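FILM 302: Popular Cinema and Its Audiences
Unit 7 Handout: The Promotional Interview as a Source

Purpose of the unit

Students in this course rely heavily on interviews given by actors and directors in the weeks before a release. Such interviews are easy to find and pleasant to read, and they are often quoted as though they were plain testimony. This unit asks students to treat them as part of a film's publicity and to cite them accordingly.

Terms

Press junket: a set of short interviews held in one location, usually a hotel, over one or two days. Each outlet receives a fixed slot.

Talking points: subjects agreed in advance between the distributor and the performer.

Embargo: the time before which an outlet may not publish.

Case for discussion: Heltico

The course reader contains the press file for Heltico, a musical drama released in January by the distributor Kanard. The file holds 182 clippings. A large share of them repeat one story, in which the lead actor learned to sing for the part in a rented room above a bakery. The story appears first in the production notes and is later attributed to interviews with three different outlets. The wording hardly changes.

Compare this with the long profile printed in the magazine Meireles. The writer spent an afternoon with the actor after the release, when the embargo had ended. The bakery is not mentioned. The actor speaks mainly of an earlier television role and of a disagreement over the final song.

Reading questions should be prepared in writing. Who arranged the conversation? Was it held before or after the opening? Does the same phrase occur in the production notes?

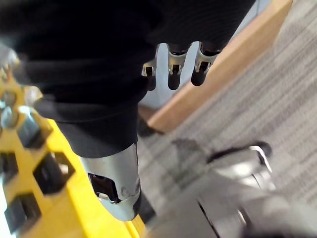
Fan publications require separate care. The newsletter Nilix printed letters from viewers beside its interviews, and the two were sometimes edited together. Where a quotation cannot be traced to a named occasion, it should be cited as reported speech.

Written assignment

Choose one performer and one film from the approved list. Locate at least two interviews, one given before the release and one after. In a paper of around 200 lines, describe what changes between them. Plot summary should not exceed one paragraph. Copies of both interviews must be attached.

Papers are due at the start of the next seminar, at 10:00 a.m. Late papers are accepted only with a signed extension form, available from the department office.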